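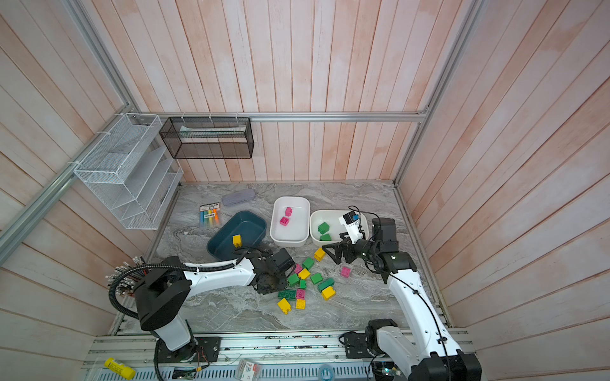

Question : mes cartons de déménagement sont arrivés abîmés, j'ai signé sans réserve, que faire ?

Bonjour à tous et à toutes,

Je m'excuse d'avance pour mes fautes, le français est ma troisième langue et je l'écris moins bien que je le parle.

J'ai quitté le Sauerland en décembre pour venir travailler à Wiranmont. J'ai confié le transport de mes affaires à la société Gretus. Le camion est arrivé à 21 heures, il faisait noir et les deux messieurs étaient pressés. Ils ont posé tout dans l'entrée et ils m'ont donné un papier à signer. J'ai signé sans écrire aucune remarque, car je croyais que c'était seulement pour dire que j'étais présente.

Le lendemain matin j'ai ouvert les cartons. Deux cartons étaient écrasés sur un côté, avec dedans le service à thé de ma grand-mère (8 tasses, il reste trois qui sont entières) et une lampe dont le pied est plié. J'ai téléphoné tout de suite. La dame m'a répondu que, comme j'ai signé sans réserve, il n'y a plus rien à faire. Elle me propose 100 euros « par geste commercial ».

Est-ce que je dois accepter ? Est-ce que la signature m'enlève vraiment tous les droits ? J'ai gardé les cartons et les morceaux.

Je vous remercie par avance pour votre patience.
Magdalini Kourkoulas

2 réponses

Réponse de nindstead

Il fallait écrire les réserves sur la lettre de voiture. Maintenant c'est trop tard je pense. Moi j'aurais pris les 100 euros. Bon courage quand même, c'est toujours la galère avec les déménageurs

Réponse de Xinyi Xu

Bonjour Magdalini,

Je ne suis pas juriste, mais j'ai eu un problème semblable il y a deux ans et je vous conseille de ne pas accepter trop vite. L'absence de réserves rend la chose plus difficile, c'est vrai, mais elle ne ferme pas forcément la porte. Pour un déménagement de particulier il existe en France un délai de quelques jours après la livraison pour envoyer une lettre recommandée avec une description des dommages. Comme votre départ était en Allemagne, il est possible que les règles soient différentes, et il faut regarder dans votre contrat quel droit est applicable. Un appel téléphonique n'est pas suffisant, même s'il a été fait le lendemain.

Dans la lettre, mettez le numéro du contrat, la date de livraison, et pour chaque objet le dommage précis. N'écrivez pas « vaisselle cassée », écrivez combien de tasses et de quelle façon elles sont cassées. Joignez des copies, jamais les originaux. Si vous avez rempli une déclaration de valeur avant le départ, elle est très importante pour le calcul de l'indemnité.

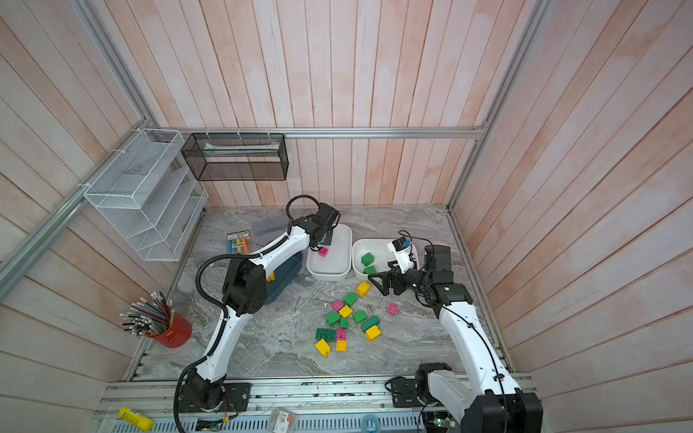 Les morceaux, il faut les conserver jusqu'à la fin du dossier, parce que l'expert de l'assurance peut demander à les voir. Dans mon cas il est venu après plusieurs semaines et j'avais déjà jeté la moitié. Je vous conseille de séparer les choses par carton d'origine, et de ne pas mélanger le verre avec la porcelaine. Des bacs en plastique, comme le blanc et le bleu-vert foncé de la photo, conviennent bien pour cela : un bac pour chaque carton, avec une étiquette. Gardez aussi le papier de calage, il montre si l'emballage était correct.

Encore une chose : qui a fait les cartons, vous ou la société ? Si c'est vous, ils vont probablement dire que l'emballage était mauvais. Un carton écrasé sur le côté est alors un bon argument pour vous, photographiez-le de près et aussi en entier.

Si la société refuse par écrit, vous pouvez contacter le médiateur indiqué dans vos conditions générales, ou le Centre européen des consommateurs si elle est établie dans un autre pays.

Cordialement,
Xinyi Xu

Commentaire de Magdalini Kourkoulas

Merci beaucoup pour cette réponse si complète. C'est la société qui a emballé la vaisselle, et moi les livres et les vêtements. J'ai retrouvé la déclaration de valeur, mais le service à thé est compté avec toute la cuisine, dans une seule ligne. J'envoie la lettre demain matin dès que la poste est ouverte.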